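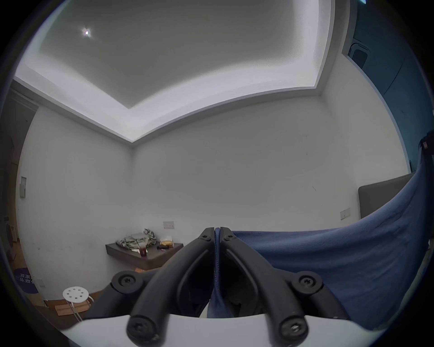 I finally got to the small bedroom in May. It had turned into the place where clean laundry goes to wait, and my cousin was coming to stay for 2 weeks.

Bedding first. I have a big blue cloth that I use as a bedspread, and folding it alone is a pain in a room this size. I stand at the side of the bed, find one edge, and let the rest hang over the headboard while I look for the corners. The headboard is dark gray and upholstered, so it picks up every bit of lint. I went over it with a damp sponge afterward and it looked better, though it could use a proper cleaning.

The walls are still white with scuff marks. I have 21 square feet of touch-up paint left according to the can, and I didn't open it. Fatos Berisha painted the room for us before we moved in and told me to wash the marks before painting over anything. Dish soap took off the worst of the ones by the door. The others stayed.

I left the ceiling alone except for the air vent, which I vacuumed with the brush attachment. I also took everything off the wall shelf, wiped it down, and put about half of it back. The rest is in a bag in the hall.

Total time was 42 minutes, not counting the wash. The closet is next. I bought hangers for it already and they are still in the car.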